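Does a Tidy Box Make a Tidy Room?

Grown-ups love to say it. "A place for everything, and everything in its place." You have probably heard it while standing in the middle of your own bedroom floor, holding one sock.

But is it true? Do boxes and bins really make a room tidier? Or do they just hide the mess where you can't see it? Let's poke at that idea a bit before we believe it.

What a bin can do

A bin does one job very well. It stops things from rolling away. Markers roll. Marbles roll. Glue sticks roll, and then they go under the radiator and live there until May. Put them in something with sides and they stay put.

That is about all a bin does on its own. It doesn't sort anything. It doesn't know that a marker is a marker. If you drop in a marker, a sandwich crust and a library card, the bin will hold all of them just as happily. The sorting is done by a person, or it doesn't get done.

Stores don't always mention this. Walk down the storage aisle and you will see labels that say things like "Get organized today!" A box with nothing in it is not organized. It is one more thing that needs a place to go.

See-through or not?

Lots of storage bins are made of clear plastic. The idea is simple. If you can see what is inside, you don't have to open every lid to find your tape.

Sounds good. Does it work? Partly.

It works for things with strong colors or clear shapes. A red marker in a clear bin is easy to spot from across a room. It works much less well for things that are see-through themselves. Light passes through a clear bin and it passes through clear plastic wrap too, so your eyes have very little to go on. Mostly what you notice is shine, the pale spots where light bounces off a fold or a crease.

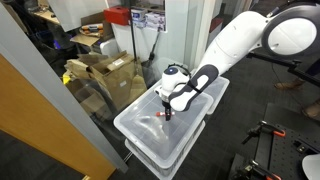 Uva Pages for Young Readers, Issue 163, page 4

Look for the crumpled clear sheet lying in the bin. It takes a moment to find. The bin is clear, the sheet is clear, and only the pale reflections give it away. Now compare it with the red-and-white thing above the bin, which you probably saw right away.

So "clear bins let you see everything" is not quite right. Clear bins let you see the things that are easy to see. If you keep small clear things, such as plastic bags, sheet protectors or glass beads, a colored bin may suit them better.

You can test this yourself. You need a clear bin, a piece of clear plastic wrap about as big as this page, and a bright marker. (Use a small piece of wrap, keep it away from your face, and keep it well away from little brothers and sisters.) Crumple the wrap and put it in the bin. Put the marker in too. Ask someone to stand back 3 big steps and tell you what is in there. Then put a sheet of dark paper under the bin and ask again. Did the answer change? Don't take our word for it – write down what they say.

Bins on top of other things

Have another look at what the bin is standing on. It is a white crate with slats, which means its sides are made of ribs with gaps between them. A crate and a bin are both boxes, more or less, so why have two kinds?

The gaps let air through. That matters if you are keeping potatoes or a damp swimsuit. They also save on plastic, and they can make a crate lighter to carry. But gaps let small things out. Put paper clips in a slatted crate and you will leave a trail of paper clips wherever you carry it. Big things go in crates, small things go in bins with solid sides. That rule is a pretty good one, and we tried hard to find something wrong with it.

Stacking is another matter. People say stacking saves space, and it does save floor. It does not save time. Anything in the lower box is now stuck under the upper box. If you want it, you have to lift the top one off, find somewhere to set it down, get your thing, and put it all back. Most people skip the last part. Be careful about how high you go, too. A stack of two light boxes is steady enough for most shelves and tables. A tall one can tip, and heavy boxes should always go at the bottom.

The cardboard problem

Behind the glass there are cardboard boxes, some flat and some open, leaning on each other in a pile. Almost every home, school and office has a pile like that somewhere. At our office in Wornau it lives behind the coat rack.

Why do people keep them? Ask and you will hear, "They might come in handy." Sometimes they do! A cardboard box can be a castle, a cat bed or a way to mail a birthday present. The trouble is that an open box is mostly air. It takes up just as much room with nothing in it as it does when it is full.

Flattening fixes that. We measured it at our office with a stack of old delivery boxes. When they were open, 4 of them filled a closet. Flattened, roughly 50 fit in the same closet, standing on edge like books. That surprised us, so we did it twice.

Flattening is not magic either. A pile of flat boxes that leans any old way will slide. Stand them up straight between a wall and something heavy, or tie them with string. And if there is an old shipping label on a box, cover it or peel it off before you mail anything in it. Two labels on one box can send your present to the wrong house.

What about labels on bins?

Some people label everything. A reader at Cardoso School wrote to tell us that labels are "the only thing that works." We have doubts. A label helps if it is true. When a bin says CRAYONS and there are crayons in it, wonderful. When it says CRAYONS and there are batteries in it, the label is worse than no label at all, since now you are looking in the wrong place for both.

Try short labels written in pencil on paper tape. When the stuff changes, change the word.

So who is right?

The grown-ups are a little bit right. Having a place for a thing does make it easier to put away. But the place has to be easy to reach, the right sort of box for what goes in it, and not buried under three other places. And somebody still has to pick up the sock.

Words to know

Crate: an open box, often with gaps in its sides.
Slat: a thin, flat strip. Many slats in a row can make a side or a fence.
Translucent: letting light through, though things seen through it may look blurry or cloudy.
Reflection: light bouncing back off a surface.

Try the plastic wrap test and send us your results. Letters for the next issue should reach us by Tue 8 July. Please tell us what color paper you used.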